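The robot at Zadasach takes its lunch when everyone else does

Two arms, a lot of fruit, and a packing crew that has opinions about both

The first thing anyone at Zadasach told me about the robot was that it's bad with clementines. The second was that I'd better not put my coffee on its table. I put my coffee on a windowsill and we all got along fine.

Zadasach packs snack boxes for offices and schools in and around Ollberg. A box has fruit, a cheese thing, crackers, and on good days a cookie (I tested several cookies for this story, with great care). The crew on the floor is 27 people. They start early, they wear hairnets, and they can fill a box while telling you about their kid's swim meet without once looking down. I tried it. I put the crackers in the fruit slot and a woman with 24 years on the line reached over and fixed it mid-sentence.

So why bring in a machine? The fruit is the slow part. Crackers come in a packet and a packet is a packet, but oranges show up from Michailidis, the wholesaler across the river, in every size an orange can be. Someone has to pick each one up, turn it over, squeeze it a little, and decide. That's a lot of turning over and squeezing by the end of a shift, and the people who do it wear wrist braces to bed. Three of them showed me theirs.

The two-armed robot comes from a company called Prendier, which leases it by the month and sends a technician when something squeaks. I had pictured a big yellow monster in a cage. It's much smaller than that, and it works at a table, and it spends most of its day being taught things by people who used to do nothing but pack.

I hadn't understood that part at all before I visited. I assumed you bought a robot and it came knowing about oranges, the way a toaster comes knowing about toast. But somebody has to hand it things. Somebody has to show it what a good grip looks like, then a slightly different grip, then the same grip with the fruit a bit lower, over and over until lunch. The crew calls this "feeding the baby" and they mean it with some affection and some eye rolling.

Four packers rotate through the training table, a half shift each. The job pays a little more than the line and you get to sit down, so you'd think there would be a fight over it. There was, for a couple of weeks. Then people found out how quiet it is. One packer asked to go back to the floor because she missed the radio and the arguing. Another one loves it so much he takes notes at home. He told me he can now tell from how the fingers close whether it's going to drop something, "like when my dog is about to throw up." I wrote that down exactly.

I asked everybody the question you're supposed to ask, about whether they're teaching the thing that will replace them. I felt a bit rude doing it - they'd been feeding me cookies all morning - but they had obviously talked it through long before I showed up. The answers went all over the place. A man near the end of the line said sure, probably, and he was planning to retire first. A younger woman said she'd seen how it handles a bruised pear and she wasn't losing sleep. The shift lead said the company promised in writing that no one would lose hours through the end of the lease, and that she had read the lease, and that she would be reading the next one too.

What has changed already is smaller and kind of funny. The breaks moved. The robot needs a check in the late morning, so the training table shuts down for 30 minutes, and it made sense for the whole floor to stop then too. People who never ate together now eat together. The potluck came back! There are also new arguments. Before the robot, every packer had a private idea of when an orange is too soft, and it never mattered much. But you can't teach a machine four different ideas. So they had to sit down and agree, and that meeting ran so long that the second shift had to be let in around it. They ended up with a page taped to the wall, with a good deal of crossing out on it.

I liked that page more than anything else I saw there. It's the first time, the shift lead told me, that anyone ever asked the fruit people to write down what they know. Some of it is plain (no stems poking out). Some of it is close to poetry. "If it feels like a tired balloon, no." A copy went to Michailidis, and the crew swears the deliveries have been better since.

Does the robot save money? I got a long answer from the office about that and the short form is that they can't say yet. It's slower than a person. It doesn't get sore. It handles a round, firm orange pretty well now, and a pear about as well as I handle crackers. Prendier is supposed to send softer fingertips for it, and the crew has a betting pool on when they'll arrive.

Before I left I got a turn at feeding the baby. You hold the fruit up, you wait, and you try very hard not to help. Helping is the big mistake, they said, everybody does it at first. My hand kept drifting forward to meet the fingers, the way you'd lean toward a toddler with a spoon. The packer in the next chair told me to breathe. I breathed. My arm got tired a lot sooner than I'd like to admit in print.
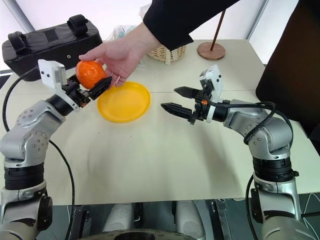
Leigh Tarrant
Features writer

Thumb and fingers around an orange, right at the tips of the left gripper, with a yellow plate just under it: a good part of a half shift at the training table goes by like this. The second arm waits its turn with its fingers open. I'm going back to Ollberg when the lease is up, and I've been told to bring something for the potluck.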